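Looking After the Two-Arm Bench at Gurstead

Welcome, and thank you for stopping by! Cristian Montoya and I have been keeping the two-arm bench going since March, and people kept asking what the upkeep involves, so this page is our answer (I do tend to run on, so bear with me). It's a handover cell – one arm picks a part up, the other takes it away – and most of our care goes into the grippers, which do all the touching and so get all the wear.

Every Thursday we wipe down the orange fingers, check the screws in the white housings and run a gloved hand along the cables to feel for stiff spots. The fingers come off after 3,000 grips whether they look tired or not. Cristian writes each change in the Giltell notebook, and I'm fond of that notebook, coffee rings and all.

After new fingers go on, we teach the handover point again, slowly, at 4 percent speed. It takes patience, and it's still my favorite part of the job.
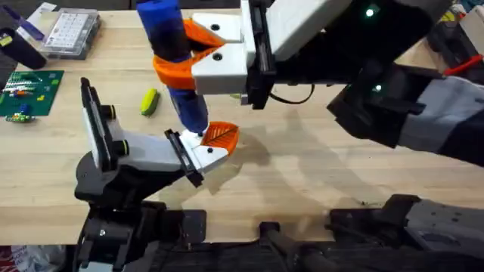

Handover check with the blue cylinder. The right arm has it clamped between its orange fingers, and the left gripper sits just under the lower tip.

Once we're happy with the height, we save the position and run 39 passes at working speed before signing the sheet. If you look after a bench like ours over at Vustivdale, do write and tell us how you manage your cables – we'd love to compare notes!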